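Vestum Opens Winter Coat and Jacket Room in the Old Benedetti Building

Free repairs, a swap rail and 2,000 donated garments, open through the cold months

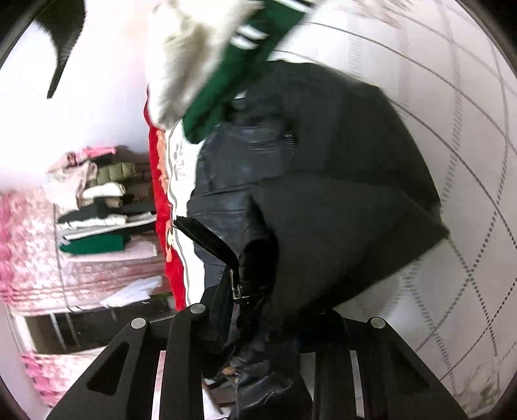 DILLOW, November. Vestum, the clothing reuse project based in Dillow, is opening a winter room on the ground floor of the old Benedetti building, and we could not be happier to finally unlock the doors. The room will carry secondhand coats, leather jackets, knitwear and fluffy layers for adults and teenagers, all of it donated by people who live nearby, all of it checked and mended before it goes on a rail.

Our fall collection brought in 2,000 garments. That is more than double last year's total of 992, and it filled our sorting tables well past the point where we had to borrow a second set! Of this year's garments, 1,241 were outerwear or heavy knits, so a separate room for winter clothes stopped being a nice idea and became the obvious next step.

"People hold on to a good jacket for years, even when it doesn't fit anymore," said Mostafa Mansour, who runs Vestum. "Then the weather turns, they open the closet, and they decide somebody else should be wearing it. We get wonderful things this way. I have had to stop myself from taking half of them home."

Every garment goes through the same steps. Pockets are emptied first (we have a jar of buttons, bus tickets and single gloves to show for it). Zippers are run up and down, belts and buckles are tried, and linings are turned out so that small tears can be found and stitched. Knits are looked over in daylight for moth holes. Anything that needs more than an hour of work goes into a repair pile, and anything past saving is cut up for patches.

Leather gets a table to itself. It takes longer than cloth, and for a long time we simply didn't have anyone who knew how to treat it properly. This year Gaetano Parisi joined us two mornings a week, after a working life spent repairing shoes and bags, and he has been teaching the rest of the team how to clean, condition and restitch a jacket without spoiling the look of it.

"A crease is fine. A crease means somebody wore it and liked it," Parisi said. "What I look for is dry leather at the elbows and the collar, and thread that has given up along a seam. You wipe it down, you feed it a little conditioner, you let it rest overnight on a wide hanger. You don't put it near a radiator. Please, never near a radiator."

Parisi will also lead open repair mornings in the new room. Visitors can bring one item each, leather or cloth, and sit down with someone from the team to fix it. Needles, thread, wax and spare buckles are provided. Zipper replacements can be started on the spot, but visitors may need to come back for the finished piece if we have to order a matching length.

How the room works

Clothes are sorted by type and then by size, with long coats along the back wall and short jackets closest to the door. There are two mirrors and a curtained corner for trying things on. Prices are written on paper tags and stay the same all season. Anyone who brings in a wearable winter item can choose another from the swap rail at no charge. Visitors who need a coat and can't pay for one should just tell whoever is at the desk. No forms and no questions.

The fittings came from Zadau, a furniture workshop two streets away, which built the rails to our measurements and delivered them in a single afternoon. They are strong enough for a full row of heavy coats, a real change from the old ones, which leaned badly to the left by the end of last winter.

What to bring

We are still accepting donations and would especially love larger sizes, men's knitwear and anything waterproof. Please wash or air clothes before bringing them in, and leave belts and detachable hoods attached to the garment they belong to. Loose belts are the hardest thing in the building to match up again. We can't take underwear, pillows or single shoes.

Bags can be dropped off at the side entrance from 9 a.m. to noon. The winter room itself opens at 10 a.m. and closes at 5 p.m., with repair mornings running until 12:30. The step at the front door has a ramp, and there is space inside for strollers.

About Vestum

Vestum collects, repairs and rehomes clothing in Dillow and the surrounding area. Money from sales pays for rent, repair materials and sewing classes. Press visits are welcome during opening hours, and Mostafa Mansour is available for interviews at the Benedetti building most afternoons.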